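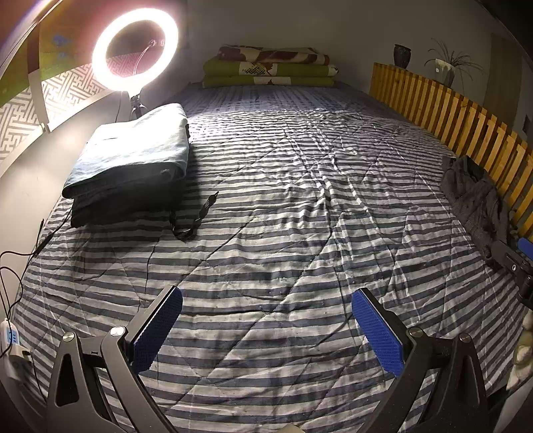

Striped quilt on the big bed, folded bedding at the wall end, clothes pile to the left.

21st February

Started on the bedroom textiles today, which I have been putting off while the kitchen linens dragged on and on. Friederike Reuter wanted the bed done first and the closet second, and I grumbled, but she had the right idea. Once the bed is in order there is somewhere to lay things out, and I do my best folding on a big flat surface at hip height.

The striped quilt is the one that goes into the Koritz book as entry 281. Slate and off-white, running crosswise, with the stitching set on the diagonal so it makes large diamonds over the stripes. I am very fond of it, I have to say. It has that plain, sensible look that goes with anything. The trouble is that every pucker shows. A busy floral will forgive you a great deal, but a stripe goes crooked the minute the cloth under it does, and I had a whole ridge of wrinkles running down through the middle that I kept smoothing toward the foot and kept finding again a little farther over. I tried the flat of my hand, then the long wooden ruler laid on edge and drawn toward me. The ruler was better. Friederike says to lift the whole far side and let it drop so the air gets under, and I will try that tomorrow when there are two of us, as my arms are not long enough for this bed.

Bottom sheet is the bluish-purple one with the little broken stripes and dashes. I had it down as plain in the first list, so please correct that if you are working from the old copy. It wants to be pulled up better on the wall side. I do like the two sets of stripes together, the wide quiet ones over the fine fussy ones, although I would not have picked it on paper.

The stack against the wall is the spare bedding: cream with the dark maroon shapes on top, then the olive green pieces under it. I folded these the Wastavex way (thirds lengthwise, then in half, then in half again) and they sit quite square, apart from the cream one, which will not give me a straight top edge however I coax it. Same fabric trouble we had with the Sislow curtains last May, if anyone remembers that week. I think it was cut a little off grain and has gone its own way ever since. I have decided to live with it.

A question for whoever reads this next: do we enter the olive pieces as a pair or separately? They have the same green, and both are broken up with pale printed parts, so my feeling is that they belong together. But the numbering in the Seyoum list jumps from 149 straight to the pillow covers and leaves me only one line. For now I have penciled them in together and put a question mark in the margin.

Clothes pile on the left side, pale blue folded piece on top and the dark one beneath it. These are not bedding and should not be on the bed at all by the end, but they had to come out of the chair, and the chair had to come out of the doorway, and you know how that goes. The strap still needs to be coiled and put with the other straps. Please do not tuck it inside the clothes to be tidy, I spent a good part of the morning once looking for one that had been put away like that.

A note on the light. I have been judging color by the ring light and I don't altogether trust it. The pale blue goes almost white on top under it, and the dark piece could be black or navy or a very deep brown for all I can tell from where I stand. I'd like to check both at the window before I write a color in the book. The quilt I am happy with.

Labels: I have used up the small cloth ones and we are down to the paper tie-ons. Reorder number is 3537. The last packet was 486 pieces according to the lid, an odd number to sell anything in, and I would gladly take the same again.

Left to do:
- quilt lifted and dropped, two people
- sheet pulled up on the wall side
- clothes to the closet shelf, strap to the strap box
- decide on the olive pieces
- colors checked at the window
- pillow covers (have not even looked yet)

Tea with Friederike afterward, and we got to talking about her grandmother's linen press and wrote down nothing useful at all. She is bringing the good clothes brush next time.

Search this notebook Enter keyword Go

Recent entries
Kitchen linens, last of the dish towels
Wastavex fold, corrected steps
Sislow curtains: hems and a grievance
Which drawer for the table runners
Koritz book, how we number things

Contact the workroom | Copyright Seyoum Household Textiles Workroom | Back to top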